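Home | News | Events | Members | Back issues | Contact

Print this page | E-mail this page

Oct 5, 2018

Brake pads at the Cendon open day

Eleven of our members had asked whether the Cendon demonstration hall was worth a detour on the China trip, so I went and stood in it for most of a morning. My short answer is that you should go if you're in the area anyway, and eat beforehand.

The subject was picking up disc brake pads. Anyone who has worked in a parts warehouse knows why that's a fair test. They are heavy for their size, the shape is awkward, and they get put down any old way. Valtteri Miettinen, who led our group around, told us in the bus that the cell could handle any pad in the Gilon catalog. By the time we were inside this had become "any pad we have taught it," and at the end of the morning I got him to put a number on it: 12. The catalog he handed me lists 208.

I don't want to be unfair about that. Twelve pads picked well would be useful to some of us. But the machine was slow. I timed one pick on my watch, from the start of the reach until the pad was released, and got 44 seconds. Our own people at Harju would have emptied a carton in that time and gone back to complaining about the coffee. Miettinen said the speed was turned down for visitors. Perhaps so. I asked to see it turned up and was told that would need a different safety setup, so I can't tell you what it does at full speed and neither can the brochure, which gives a range so wide that it covers every answer.

My other complaint is the arrangement. The pads had been set well apart, nothing touching, nothing stacked. Our pads arrive in a heap, oily, sometimes with the shims half off. I asked Raimo Kettunen from the engineering side about heaps and he said it was being worked on, which was the straightest thing I heard all day. He also admitted that polished steel gives the cameras trouble when the overhead lights bounce off it, and that they were trying carpet as well to see what difference it made. I liked him for that. He didn't have figures for either surface that he was willing to give out.

On price we got nothing. The lease terms "depend on the application." I pointed out that we had just spent a morning looking at the application.

The walkways were properly marked and the hall was very clean, cleaner than any place I have worked in. The talk was through an interpreter for the first part, and the handouts were in English. Allow 3 hours. The question period got squeezed to almost nothing by a film about the company's history, and I would skip the film.

If Cendon will let us mail them a carton of used pads from Harju, unsorted, and let us watch what happens, I'll go back and write it up gladly. I have asked. The request went in writing in July and I'm still waiting.

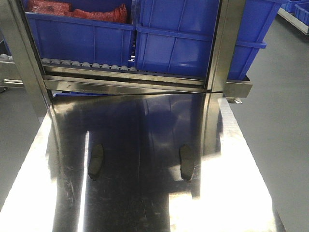

Two dark pads on the steel table, with the blue bins behind.

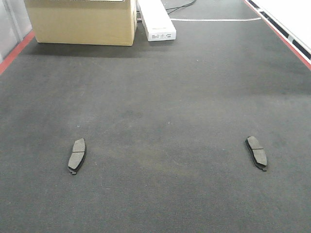
A pair of brake pads on the carpet.

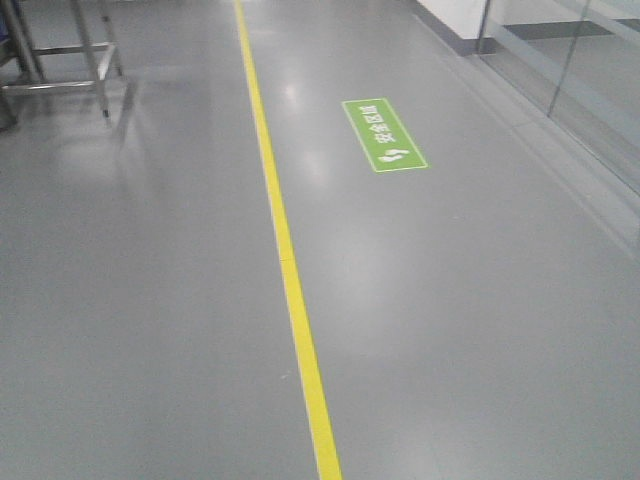

Floor marking by the glass partition. The green sign reads "safe area."
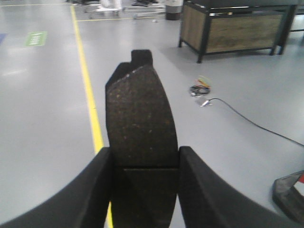 The gripper with a block between its fingers.

Divunberg visit: change of bus

The bus for Divunberg now leaves from the rear lot, not the main gate. Bring your own safety shoes, as they don't lend them. Names to the office, please, with your shift.

Print this page | E-mail this page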